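Jobs & Calls > Take part > Robotics and safety
4 min read

Call for participants: hand-held gripper sessions, Hiltberg site

Lundon is looking for people to take part in paid sessions at its Hiltberg site. The work is to operate a pair of hand-held grippers while doing ordinary household tasks. No experience with robots is needed. We are running these sessions to find out more about a fault in the right-hand gripper, and we want applicants to read the next part before they get in touch.

What went wrong

In October a right-hand gripper closed on an operator's finger and did not open when the trigger was let go. The operator, who was reaching across to steady a drawer, had bruising and a cut nail and was back at work the following day. The tool was taken out of use. When Arash Hosseinzadeh took it apart he found that the return spring had slipped off its seat and was holding the jaw shut. The same thing was then found starting on a second tool from the same batch.

The spring seat has been redesigned by Torres and every right-hand tool now has the new part. On the bench it has done 600 cycles at full load without slipping. What the bench does not tell us is how the seat holds up when people twist, lean and reach with the tool, each in their own way. The first fault was logged at cycle 469, well short of the service interval, and we would like to know why. 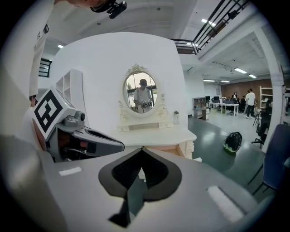
Sessions are held on the ground floor, in a space furnished with household items, next to the main office. You will hold one gripper in each hand and carry out short tasks such as opening drawers, moving small objects and putting things back on shelves. The white dresser with the oval mirror over it is one of the work stations, and its small drawers call for the kind of sideways pull we are interested in. Staff may be working at the desks nearby while you are in session.

What is involved

Each session lasts 2 hours, with a break halfway. You will be shown how to release the jaw by hand before you start, and you will be asked to do it yourself until you are happy with it. Anqi Kong or Rhea Evangelista will be within reach at all times. If a jaw sticks, or feels slow to open, stop and say so. Stopping early does not affect your payment.

You must be 18 or over and able to stand for most of the session. Please do not apply if you have a current hand or wrist injury. Rings and bracelets must come off. We would particularly like to hear from left-handed people and from people with small hands, as neither group was well covered in the first trials.

Movement data from the grippers is stored on the Grorero system under a number, without your name. You can ask for yours to be deleted.

How to apply

Write to Weidong Gu at the Hiltberg office, quoting reference 622, and say which hand you write with and which mornings or afternoons you can do. The closing date is Thu 26 April. Questions about the October fault should go to Guangming Yao, who will send the full fault report to anyone who asks for it, whether or not they apply.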